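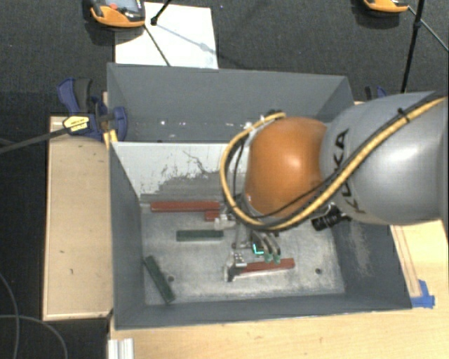
Block set in the gray bin, three red and two green

From: list member, Altbridge
Date: 19 Oct 2019
Subject: Re: [blocks] Keeping odd lengths together

On the Dimdale list someone wrote:
> We have 1,000 blocks in one cupboard and they have been mixed up
> since June. Do you sort by color or by length? I started with
> color and ended up with a big pile of red that is no easier to
> use than what I had before. Also, what do you keep them in? Our
> cardboard boxes are splitting at the corners and I don't want to
> buy lidded tubs if the lids are going to wander off.

I would go by length first and leave color for last. The picture has the small set I keep out on its own: 5 blocks, two of them dark green and the rest red. The reds are not all one length. The longest is the one lying along the back, and there is a short one just in front of its right end. If you sort by color those two go in the same pile and you have to pick through it every time you want a long one.

What worked for me was to lay one block of each length on the table and match everything else against it. Don't bother measuring. Anything that doesn't match goes in a separate tray until the end. I did the cupboard in two evenings this way, and most of the second one went on the tray.

As for containers, I gave up on lids. Mine is a big gray bin with an open top. The floor of it is worn pale by now but it has not split. You can spread the blocks in one layer and see every length without digging. The drawback is dust, so I put an old towel over the top.

I asked at Ulloa about smaller bins in the same shape and they only had them in packs, more than I need. If anyone near Altbridge wants to share a pack, write to me off list.

Does anyone still have the Preseo length chart? My copy is missing the second page, and that is the one with the short sizes. A scan would be fine.

--
To leave this list, send a blank message with "unsubscribe" in the subject line.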